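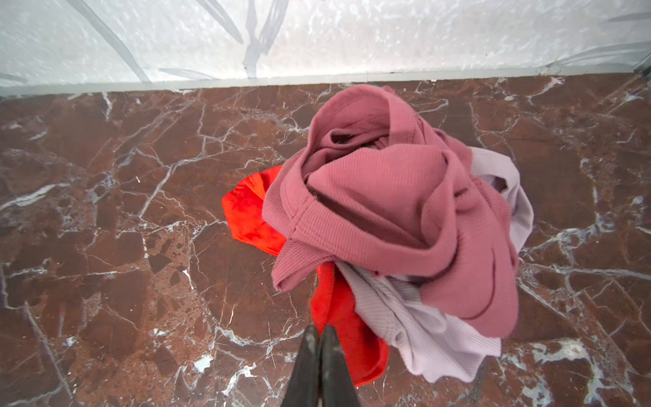

Cloth sorting, two arms, remote control

24/04/2021, Plaltton bench

Aim for today: get enough good demonstrations of the mixed pile to start a first training run on it. Until now we have only had single garments laid out one at a time, and the policy we trained on those in February falls apart as soon as two cloths overlap. It goes for the middle of whatever it sees and lifts the lot.

The task as written on the sheet: start with the red, the pink and the pale mauve together in a heap. Separate them, red to the left, the other two to the right, then put them away. Operator drives both arms from the leader pair. No touching the cloth by hand once recording has begun. If something drops off the bench the episode is scrapped.

Setup

Abdelilah Morsy drove for most of the session and I ran the recording. We swapped near the end so there would be some episodes from a second pair of hands. Logging through Praltetar as before, all camera streams on, joint positions and gripper openings from both sides.

Total on disk before we started was 153 episodes for this task, counting the ones from the earlier try that I have not yet checked. Target for the first run is 293. We did not get there and I did not expect to.

Checked before starting:
Leader and follower zero positions, left and right. Right was out slightly at the wrist, re-zeroed.
Gripper closing limit. Left as it was.
Clock offset between the cameras. Fine.
Free space on the logging machine. Fine after I moved the old towel runs to the Paterson drive.

Notes on driving

The wrist view is what makes or breaks the grasp. From the fixed view the pile looks like two lumps of colour and you can't tell which edge belongs to what. From the wrist you can see the ribs on the pink and the mauve, and follow a band or a seam along until you find something worth pinching. Abdelilah watches the fixed view while he brings the arm across and then changes to the wrist view for the last bit. I tried doing it all on the wrist view and kept losing track of where the other arm was.

Ribbed cloth is easier to hold than I thought it would be. The fingertips sit between the ribs and it doesn't slide. The trouble is that it stretches, so you pull and the near end comes up while the rest of the garment stays put. You have to lift higher than feels right before moving sideways. Several of my episodes have a second grasp in them for this reason. I have kept those. A policy which never sees a second try will not know how to make one.

Red is the opposite. It is thin, so the fingers often close on two layers, or on none. Best approach so far is to come down over an edge with the gripper partly open, touch the bench, back off a touch, then close. Coming in flat from the side just pushes it along.

Pink and mauve together are the hard part. The colours are close enough under the bench light that the operator hesitates, and the hesitation goes into the data. I timed one pause at 8 seconds with neither arm moving. We agreed that if you need to think, you think before pressing record, and after that you keep the arms moving even if slowly. I will trim the worst ones.
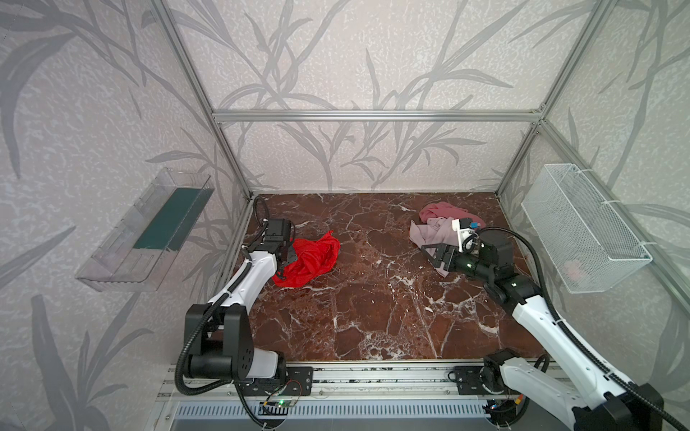 Use of two arms was uneven. The left one gets the red and then has little to do, and Abdelilah tends to leave it parked low over the red while he works on the right. I asked him to try holding the lower cloth down with one gripper while the other peels the top one away. It works, but the arms come very close at the wrists and the cable conduit on the right one catches the light and makes him flinch. More practice needed. It is the better method and I would like at least a third of the final set to show it.

Resetting between episodes takes longer than the episodes do. We drop the cloths in from above in any order and do not tidy them. I had been arranging the pile a bit without meaning to, always with pink on top, and noticed only when I looked back through the first batch. After that we drew the order from a cup of paper slips.

Problems

Right gripper stalled twice with a hard pinch through to the bench. Recovered after opening from the leader side. No damage seen on the fingertips, but the current limit wants turning down before next time.

One stretch of episodes has the left leader lagging the follower plot by a visible amount. I think it was the logging machine copying files in the background (my fault). Marked with a Q in the Losov sheet. Do not use them until I have looked at the timing.

Episode length limit was set to 570 frames from the single garment task. Too short for this one. Four got cut before the last cloth was put away. Raised it and those four are deleted.

To do

Go through today's set and label each episode by which cloth was on top.
Turn down right gripper current limit.
Ask Abdelilah to write up how he does the hold and peel, a few lines will do.
Try a short training run on what we have, just to see if it picks an edge.
Buy more paper slips or find the lid for the cup.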